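# Folding a slippery top and rolling its belt

I put this off for years -- every green or blue thing I own with any drape to it lived in a ball at the back of the drawer, with its belt tangled through three other belts. Then I moved into a place with one narrow dresser and had to get serious!

You need a flat, hard surface. A bed is the worst choice (everything sinks and you lose your edges). I use the kitchen counter, wiped down and properly dry, or the big Trekel table if my partner Everett hasn't covered it in bike parts.

## Before you start

Take the belt right out of its loops. I know, it's an extra step, but a belt left in will drag the whole fold sideways the minute you pick it up. Empty the pockets too. I once ironed over a lip balm and I'm still finding the colour on things.

## The steps

1. Dump the cloth in the middle of the counter and don't fuss with it yet. Find one corner or shoulder seam and hold onto it.
2. Walk your other hand along the edge until you reach the next corner. Lift both, give it a gentle shake, and lay it down away from you.
3. Smooth from the centre out with the flat of your hand. Fingertips just make new wrinkles.
4. Fold both sides in so you've got a long strip. Mine ends up 17 cm wide, to suit the drawer -- measure yours first.
5. Fold the strip in half, then in half again, and press the air out.
6. Now the belt. Grab it by one end and let the rest hang or trail, then roll it up from the other end, snug but not tight. If the cloth is still in a heap at this point, do the belt first and get it out of your way.

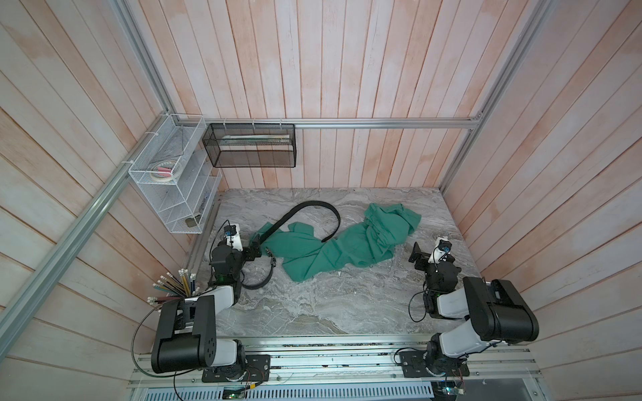

## Putting it away

Stand the folded piece on its edge in the drawer, fold side up, and tuck the rolled belt in beside it. I keep mine in a little Funau divider that cost me two dollars at a garage sale in July, and it's held up fine.

If the fabric is really slithery, slip a sheet of tissue in before the last fold. Satin needs it, cotton doesn't.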